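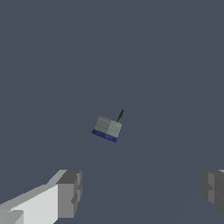
wrist view in the Skonda sim, gray and blue block thing still out of reach

ok so I've had the Skonda trial since February and people keep asking. short thread

it's Skollier's add-on for practicing pick and place before you touch the real arm. you load an object, set a start pose, hit run. setup took me 18 minutes, most of that was the license key

good: resets are fast. ran 200 grasps over lunch on my crappy laptop. no crashes

less good: the objects look soft next to the gripper. fingers are nice and crisp, the block is kinda mushy. no shadow under it in this view either, so judging height by eye is a pain

also plain blue-gray background is the default and I cant find where to change it. menu? config file? anyone

compared to Drundov: Drundov has way more objects (1052 in the pack I got) but teh camera setup made me want to cry

price is 100 a month for one seat. steep for a hobby, ok if you bill for this stuff

Yaneth if you're reading, yes I'll send you my start poses, tonight probably

next up trying thin stuff. that black spike on top is gonna be trouble I think

- Nina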